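## 6. Registering a seller account with Zidach

Complete this section before listing any sports goods for sale.
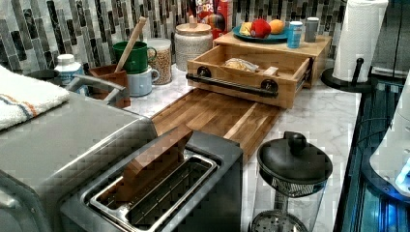
**Can I add products before my account has been approved?**

Products may be saved as drafts at any time, but they will not appear in shop searches until approval has been given.

1. Open the seller page and select **New account**.
2. Enter the trading name exactly as it appears on your business papers.
3. Choose a home warehouse. Sellers shipping from abroad should choose **Sadby**.
4. Add a bank account in the same name as the business.
5. Select **Send for approval**. A message will be sent to the address you gave in step 2.

> **Note:** The trading name is shown to buyers on every order slip. Changes made later must be approved again.

### 6.1 Listing a product

1. Select **Add product**, then choose a group, such as swimwear or racquets.
2. Type a title and a description. The description may hold up to 2000 characters.
3. Enter the price, including tax, and the weight when packed.
4. Enter the number in stock. The upper limit for new sellers is 400 for each product.
5. Select **Save draft** or **Publish**.

> **Caution:** Do not copy text from another seller's listing. Copied listings are removed without notice – repeated cases lead to closure of the account.

Questions on approval should be sent to Geetha Murthy, Seller Accounts. For stock limits, write to Yogesh Pant at the Sadby warehouse.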